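4.2 Travel time and first appointments

The strongest pattern in our data, and to us the most exciting one, concerns distance. We looked at 237 requests for a first contraception appointment at the Jovstead and Dasotska clinics. Women living more than 60 minutes away by bus waited a median of 23 days to be seen, against 17 for those who lived closer. Both clinics book from the same list, so the gap must open up before the booking is made or after a slot is turned down. The phone records let us follow both routes – a rare thing in this field!
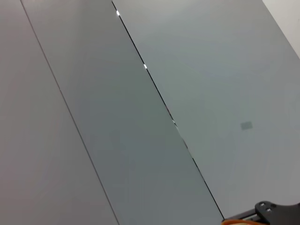 Figure 3. Flat panels, light and mid grey, with dark seams.

Lanying Qin, reading an early draft, objected that bus times tell us little about women who rely on lifts from relatives, and that asking for a lift can mean giving up privacy. We think she is right, and her point changed how we coded the calls. Refusals of a slot were split into those that mentioned transport and those that mentioned another person's plans. The second group was larger than we had guessed, and it gives the next round of interviews a wonderfully clear starting point.

Evening slots helped in Jovstead, where the last bus leaves after the clinic shuts. In Dasotska they made no difference that we could find. Brandão and Awad suggest pharmacy supply as a way round the problem, and we return to their proposal in Section 5.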